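Home | Issues | Subscribe | Notices | Contact

Call for participants: home sorting of dried beans and seed, second round

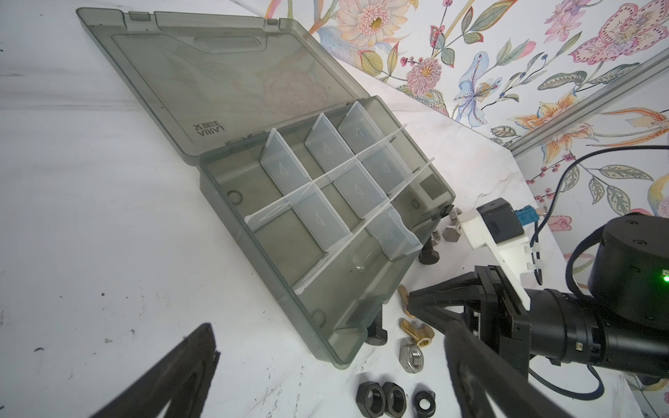
Vol. 8, No. 5

The Jultthorpe Seed Register is looking for gardeners and small growers to take part in the second round of its storage and labeling study. The study compares ways of keeping saved bean seed at home between harvest and spring planting. Work begins in September and runs through one winter.

Background

Most home seed savers keep their stock in whatever is at hand: paper envelopes, glass jars, plastic boxes with dividers, coffee cans. Advice on which of these to use is plentiful and mostly untested under household conditions. The first round looked only at paper envelopes and jars. The second round adds divided boxes, where several varieties share one lid and the same air, and where seed can move between compartments if a divider is not seated.

Who can apply

Applicants should grow at least two varieties of dry bean and have saved their own seed for one season or more. A spare room, closet or dry basement shelf is needed for the full period. Refrigerated storage is excluded from this round. Growers who sell seed may apply but must keep study seed apart from stock for sale.

What is involved

Each participant receives 600 seeds of the variety Trornar and 900 seeds of the variety Bárány, which is smaller and cracks more easily. Seed is divided among the containers according to a written plan. Participants supply their own containers within the size limits given in the plan; these do not have to be new, but they must be clean and must close.

Room temperature and humidity are written down once a week on the sheet provided. A small meter is sent with the seed and must be returned. In spring, samples from each container are mailed back for a germination test. Participants also run one test at home, on damp paper towel, and report the count after 8 days.

Any mixing of varieties should be recorded as found and left uncorrected until the sample has been taken. Missing weeks should be left blank on the sheet - do not fill them in from memory.

Time and payment

The first setup takes one afternoon. After that, expect five minutes a week, plus the home germination test. There is no fee for participants. Postage is paid both ways, and remaining seed may be kept and planted once the final samples have been received.

How to apply

Send a letter or email with your name, mailing address, the varieties you grow and a short description of the storage space. Mark it "Second round". Applications are read by Edileuza Evangelista. Questions about the germination test or the meter go to Ákos Oláh. Participants from the first round may apply again and should give their old sheet number.

Notice posted 10 July 2024.

Related items
First round: summary of results for envelopes and jars
Deltis pole bean: notes on late harvest
Threshing small lots by hand
Reading a household humidity meter
Corrections to Vol. 8, No. 4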